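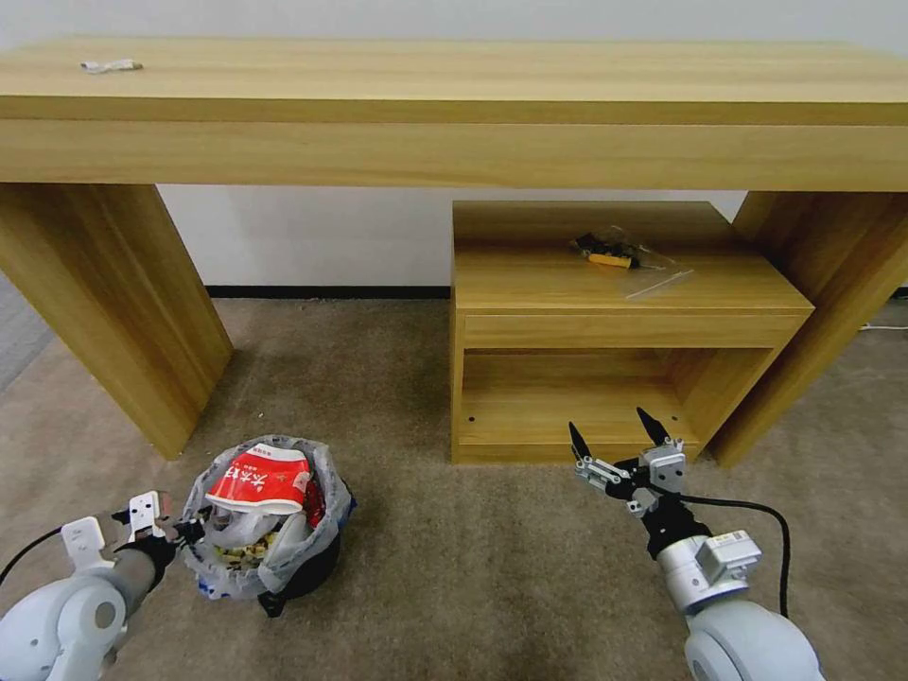
Unit 9: Can a machine do the chores yet?
Mernero Technical Program, Okutville campus

A dishwasher is a chore machine, but it asks you to load it first. Tonight we look at the part before the loading: finding things, picking them up and deciding where they go. Read pages 165 to 188 of the Kwiatkowski reader before lab.

1. Why litter is hard
A factory part arrives in the same spot every time. Litter lies where it fell, and most of it changes shape when you touch it. A planner tuned on boxes does badly with film and foil.

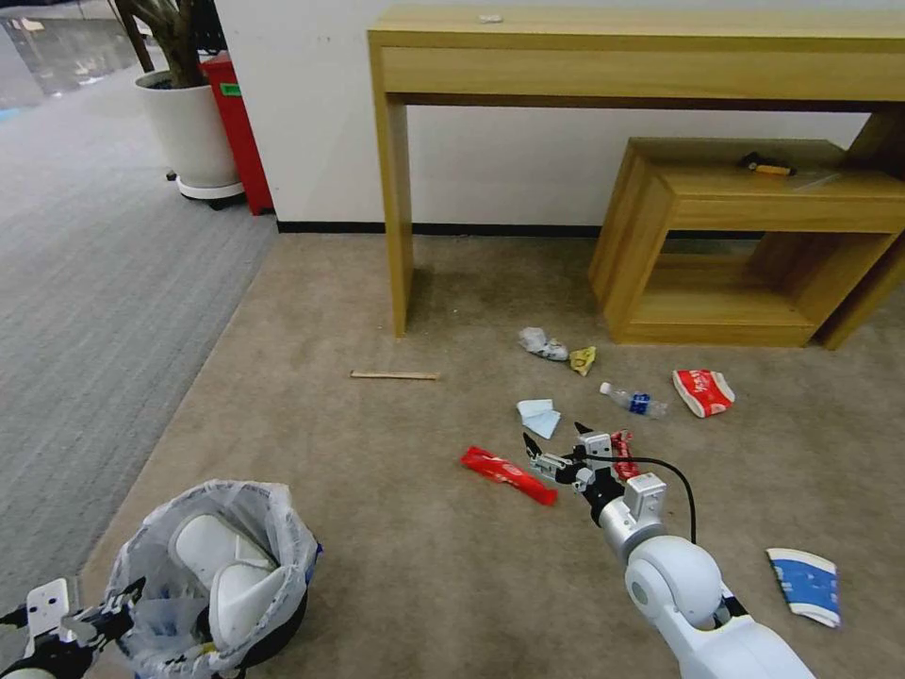
Fig. 1. Floor litter: wrappers, a bottle on its side, crushed cups, a thin stick.

For each item ask what the fingers can close on. A stick flat on carpet leaves very little room under it. A bottle can roll.

2. Grasp, carry, release
Students tend to score the grasp and stop there. Score all three steps. A full bin makes the release harder - the item can slide off the pile.

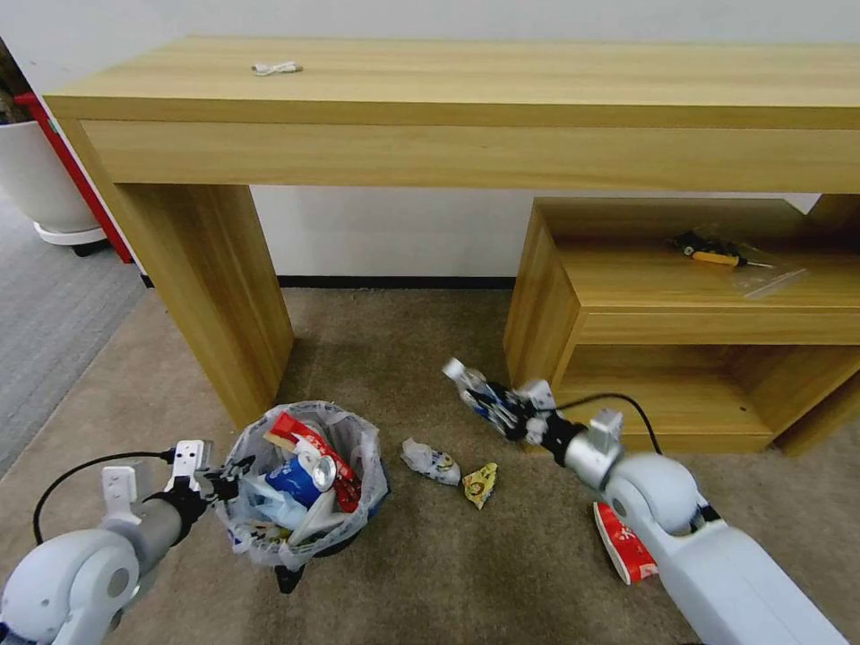
Fig. 2. Bottle in the right gripper, wastebasket on the other side.

3. Trash or not trash
Slippers on the floor should be put away. A wrapper should be thrown out. The Jukura task sheet lists 14 household objects, and you will mark each one keep, toss or ask.
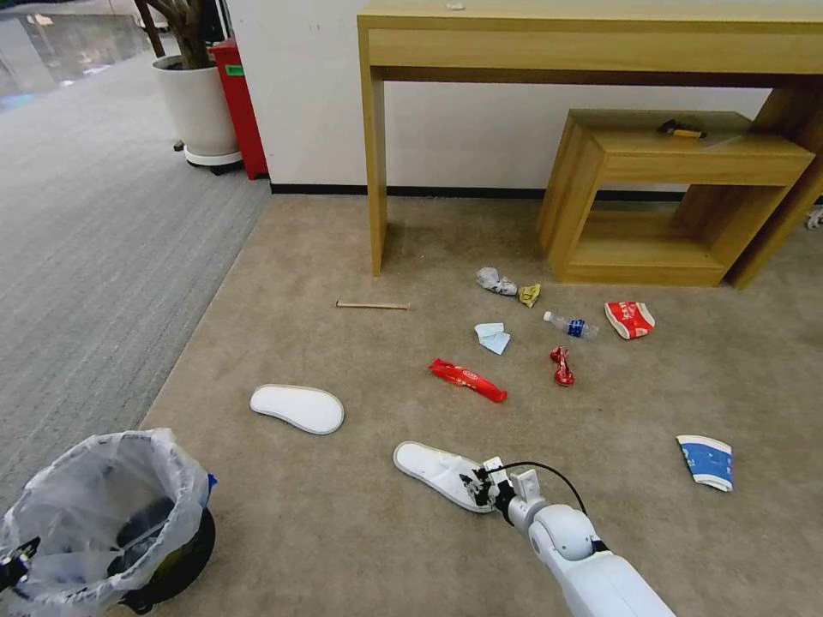 "Ask" is a fair answer, but a machine that asks every time has not saved anyone much work. Write down where you would set the limit.

Lab sheets are due at the start of Unit 10.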